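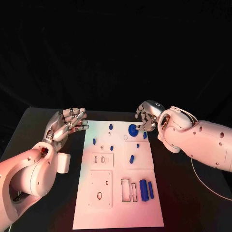
¿Cuántos ejemplos hacen falta para que un sistema aprenda a meter una pieza en su agujero? Depende de lo que se le pida después: si la pieza va a estar siempre en el mismo sitio bastan muy pocos, y si queremos que se las arregle con el tablero girado o con la luz cambiada, hay que pensar en miles.

Me lo preguntáis tanto (¡y con tanto cariño, gracias!) que hoy abro hilo y lo cuento con calma. Poneos un café, que me conozco y esto se alarga.

Para quien llegue nuevo: trabajo en Gradard, en el grupo que recoge demostraciones para manipulación con dos brazos. Una persona guía los movimientos, se registra todo lo que pasa y cada intento queda guardado como un episodio. Luego otro equipo, el de la gente de los modelos, entrena con eso.

Ahora estamos con el proyecto Likier, que es el de los tableros de encaje. Tablero blanco, piezas azules, agujeros y ranuras de formas distintas. Parece un juguete de guardería y os aseguro que hay tardes en que una clavija fina puede con la paciencia de cualquiera.

La meta para esta fase son 4000 episodios válidos. Subrayo lo de válidos, que es donde está la miga. De la primera tanda tuvimos que apartar 127 y me dolió cada uno, porque detrás de cada episodio hay una persona concentrada, con los hombros tensos, intentando hacerlo bonito.

¿Por qué se aparta un episodio? Casi siempre por cosas muy tontas. La grabación arrancó tarde. El nombre de la tarea no era el que tocaba (este error es mío más veces de las que me gustaría). Una mano tapó la pieza justo en el momento del encaje y no hay forma de saber qué pasó ahí debajo.

Lo que no apartamos son los intentos torpes. Si la pieza roza el borde, se corrige y acaba entrando, ese episodio vale oro. Al principio yo los borraba, fijaos, quería que todo quedase limpio y elegante, y salía un conjunto de datos precioso en el que no había ni una sola corrección. Claro, el modelo se desviaba un poquito y ya no sabía volver.

Desde entonces los etiquetamos aparte, como «con recuperación», y quien guía tiene permiso para equivocarse. Cambió muchísimo el ambiente de las sesiones, por cierto. La gente respira.

Otra pregunta que me llegó por privado: si las piezas se colocan siempre igual al empezar. Pues no, y es la parte más pesada de preparar. Tenemos 16 disposiciones de partida impresas en una hoja plastificada, y vamos saltando de una a otra en orden barajado. Dentro de cada una dejamos que la colocación baile un poco, que a mano tampoco sale igual dos veces.

Antes de la hoja plastificada cada cual colocaba «al azar». Ay, el azar humano. Mirando los datos se veía clarísimo que todo el mundo dejaba las piezas altas a la derecha, de pie y bien ordenaditas, yo la primera.
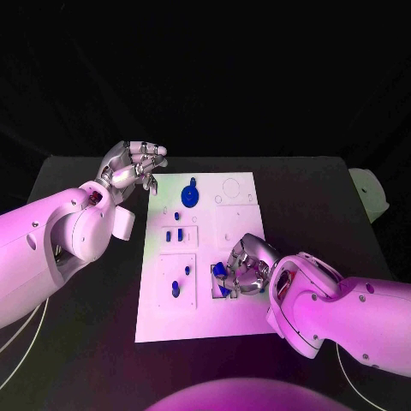 También procuramos repartir el trabajo entre las dos manos. Si una sola hace todos los encajes, el sistema aprende que la otra está de adorno, y luego cuesta una barbaridad convencerlo de lo contrario. Así que hay bloques de sesión para la izquierda, bloques para la derecha y unos pocos en los que se turnan.

Los bloques en los que se turnan son los más difíciles de guiar, os lo digo con conocimiento de causa. La cabeza te pide usar siempre la mano buena y hay que ir pensando cada gesto. Yo salgo de ahí hablando despacio.

Me preguntaban por el fondo negro. Va puesto porque en las primeras pruebas se colaba la ventana, pasaba una nube y cambiaba medio episodio. Para más adelante querremos fondos variados, con su desorden y todo, pero en esta fase nos interesa mirar bien las manos y el tablero y poco más.

Y por el brillo del metal, que alguien se fijó hace unas semanas: sí, da guerra. Las manos plateadas devuelven la luz de cualquier lámpara. Probamos a bajar la iluminación y entonces se perdían los bordes de las ranuras en las placas, así que nos quedamos con el brillo.

El etiquetado lo hacemos con Nusico, una herramienta interna feúcha y muy querida. Marcas dónde empieza el agarre, dónde empieza el encaje y dónde se suelta la pieza. Tres marcas por encaje. Suena a nada, hasta que llevas la mañana entera y empiezas a dudar de qué es exactamente «soltar».

Lo de «soltar» nos dio para una discusión larguísima, con pizarra y todo. Quedamos en que cuenta desde que se abre el primer dedo. Si alguien de otro laboratorio lo define de otra manera, que me escriba, de verdad que me encantaría comparar.

Consejo para quien esté montando algo parecido en casa o en la uni: escribid las reglas antes de grabar el primer episodio, aunque luego las cambiéis. Y guardad la versión de las reglas junto a los datos. Nosotros tenemos un lote de septiembre grabado con criterios que ya no recordamos del todo, y ahí sigue, en una carpeta que se llama «revisar».

Segundo consejo, más de andar por casa: sesiones cortas y descansos en serio, levantándose de la silla. Se nota en los datos cuando alguien está cansado, los movimientos se vuelven bruscos y los agarres, perezosos.

¿Cómo vamos? Acabamos de pasar los 3000 válidos, que lo celebramos con una bandeja de empanadillas. Lo que queda es sobre todo cilindros finos y las ranuras estrechas, que las hemos ido dejando para el final con todo el morro del mundo.

Cuando cerremos la fase, los tableros viajan a Makhubela, donde repetirán una parte de las tareas con su propia gente. Tengo muchas ganas de ver si sus manías al guiar se parecen a las nuestras.

Si me dejáis preguntas por aquí las voy contestando esta noche, que ahora me toca volver a la ranura estrecha. ¡Un abrazo grande!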